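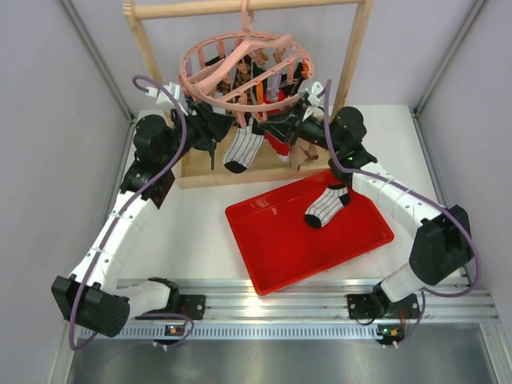 4. Drying small items

The Hernomton heated airer dries socks, baby clothes and other small items best when they hang with space between them. Load the rails evenly, heaviest items at the bottom. Small garments can also go on a round peg hanger, like the pink one hung by its hook from the top bar of a wooden stand, with the clothes clipped on by little pegs. A hanger of this kind may be used on the upper rail of the Hernomton if the total load on that rail stays under 800 g.

1. Unfold both wings until the side catches click.

2. Stand the airer on a level floor, at least 300 mm from walls, curtains and furniture.

3. Spin the washing before hanging it. Dripping items must not be placed on the airer.

4. Hang the items. Keep the control box on the left leg uncovered.

5. Plug in and press the power button. The light turns green when the rails are up to heat, which takes nearly 9 minutes.

6. Turn thick items over after 2 hours.

Note: The Ulton cover (sold separately) shortens drying time. Leave the bottom of the cover open.

Note: Wool and silk should be dried with the heat off. Check the care label.

CAUTION: The rails stay warm after switching off. Let them cool before folding the airer.

CAUTION: Do not hang anything from the mains lead or the wing catches.

If the light flashes red, unplug the airer and see section 7, Faults.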